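OK so I finally caved and bought a serger. Thread incoming, because three of you asked and I'm not typing it all out three times.

Background for anyone new: I've been sewing on the same hand-me-down machine since college. It does straight stitch, zigzag, and a buttonhole that I pray over. I make mostly knit tops and kids' pajamas, and the insides of everything I own look like a raccoon did them.

I was going back and forth between the Wiltau and the Zamfir for months. Literally since June. I had a note on my phone with pros and cons and it got so long I stopped reading it.

Asmaa Fawzy from my Saturday sewing group let me try her Wiltau first. Lovely machine, very quiet, threads itself with a puff of air (!!) and I giggled out loud the first time. Also way over what I wanted to spend. I gave it back and sulked a little.

The Zamfir is the plain one. Four threads, color-coded paths, no air anything. Bogdan Anghel at the repair shop on Bemmont Street had a used one on the shelf, serviced, with the knife replaced, and he knocked 20 bucks off because the foot pedal cord has tape on it. Sold.

First night: threaded it wrong. Second night: threaded it wrong, but faster. The lower looper has to go before the needles and I kept doing it last because I am stubborn and the diagram is the size of a postage stamp.

What fixed it for me was using four totally different thread colors. Red, blue, yellow, green, all cheap stuff. Then you look at the stitch and you can see which one is loopy. My yellow was the problem. My yellow is always the problem.

Current settings for cotton jersey if anybody wants them: both needles on 4, upper looper 3, lower looper 3 and a half, differential feed at 1.5. No wavy hems! I wore the test scrap around my wrist like a bracelet all evening.

Somebody asked about noise. It's loud. My downstairs neighbor is a saint. I put a folded towel under it and that helped with the rattle, but then the machine crept toward me while I sewed, so now it's a rubber shelf liner under the towel.

Also the speed!! Pajama pants used to take me a whole afternoon. I did a pair Thursday after dinner, waistband included, and still had time to watch my show.

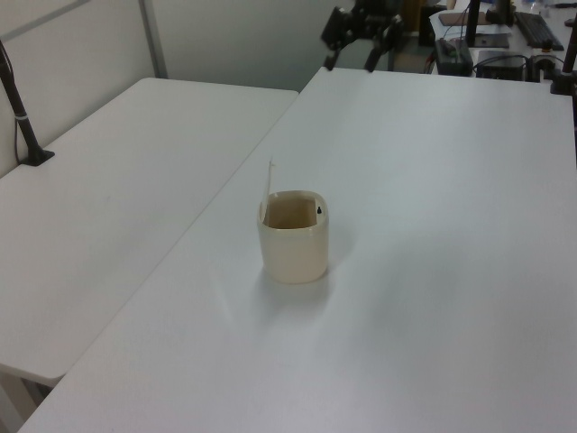 Thing I didn't expect: how much thread it eats. I'm buying cones now. Clisow has 3,420 yard cones that run fine on mine, a bit linty, and I clean under the plate with a little brush every second project. The fancy ones from the quilt store are prettier but I can't be putting pretty thread inside pajama legs.

If you only sew quilts or bags I don't think you need one of these. My friend Marius makes canvas totes and he tried mine and shrugged. He'd be happier with a good walking foot and he knows it.

Please, please take your pins out before they get near the knife. I use clips now. I hit one pin on day four and the sound it made is going to stay with me. Bogdan checked the blade and it has a tiny nick, still cuts, he says leave it till it bothers me.

Still to figure out: rolled hems. You take one needle out and flip a little lever and then supposedly it makes that cute lettuce edge. Mine made something closer to a caterpillar. I'm going to try woolly nylon in the upper looper this week and I'll post whatever comes out of it, good or bad.

Oh and for the person who asked about the pants pattern, it's one I traced off a pair of store-bought ones that fit my kid last year, plus two inches in the leg. Very scientific. I'll draw up how I did the waistband if enough of you want it.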